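Forums > Music Talk > New Releases > Coutinho - new single and album

chunhua_tan
Coutinho put up the first single from the new album last night. It's called Gremeck and runs just under four minutes. The album is out in December on Trarnura. I like the chorus but the drums are mixed too low for my taste.

rivumside410
Played it 3 times on the way to work. Best thing they've done since the first EP. The colour of the whole thing is darker, which I wanted.

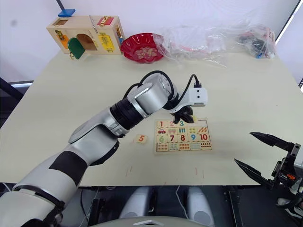

I'd still take the live version over it. They opened with it at Rivumside and it went for about twice as long.

anselmo_n
Don't agree. The live one dragged. Cauã Vasconcelos is back producing and you can hear it, everything is tighter. My favourite part is the bass under the second verse.

chunhua_tan
Is that confirmed? The credits I saw only listed Solange Trindade.

anselmo_n
She wrote it, he produced. It's in the notes on the label page.
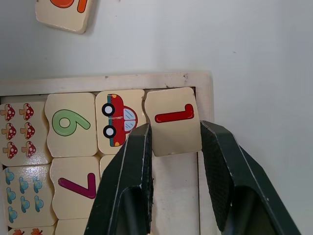

Page 3 of 4

w_vieira
Has anyone ordered the vinyl? The Trarnura shop wants a lot for postage and I'd sooner pick it up at a show.

rivumside410
Ordered the grey one. Postage was the same as last time.

anselmo_n
Waiting for the track list. If Gremeck is the strongest song I won't bother - one good single isn't an album.

w_vieira
You said that about the last record and then bought it.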